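Keeping White Laundry White (or at Least Not Beige)

White cotton starts going dingy the day you bring it home. You can slow this down. Most of the trouble is leftover detergent, body oil and hard water, and in Lirton the water is hard enough to chew.

Use less soap than the cap suggests. The cap was designed by people who sell soap. Wash whites on their own, and yes, the pale gray socks count as a color. 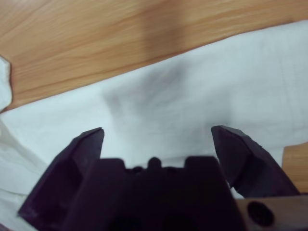

Can I put chlorine bleach on sweat stains?

Bleach tends to turn them yellower. Try oxygen bleach in warm water and leave the thing to soak overnight.

Pretreat collars before they go in the machine. Plain dish soap does fine, worked in with an old toothbrush – preferably one that has retired from its first career. If spaghetti night at Skurketti has left its mark, rinse from the back of the fabric with cold water first.

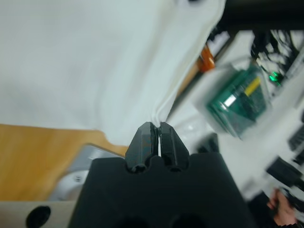

Skip the fabric softener too. It coats the fibers, and the coating hangs on to dirt with real devotion. Half a cup of white vinegar in the rinse does the same job, but keep it well away from any load with bleach in it. The two together make chlorine gas.

Sunshine is free and works on most dullness. Hang things out damp and bring them in before the birds take an interest.

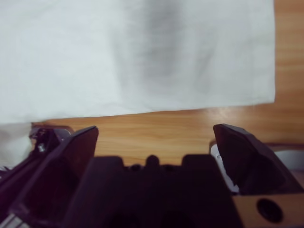

Page last changed: August 28, 2022

Fold whites only when they are bone dry. Closets with no airflow grow that stale smell by June, and cardboard boxes can leave yellow marks of their own. A clean cotton pillowcase makes a decent storage bag. 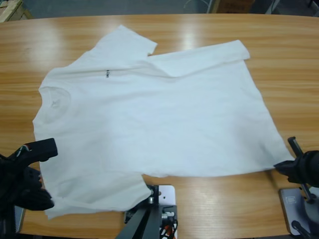
White cotton T-shirt, laid out on a wooden table.

Anything still gray after two soaks becomes a dust rag. It has earned it.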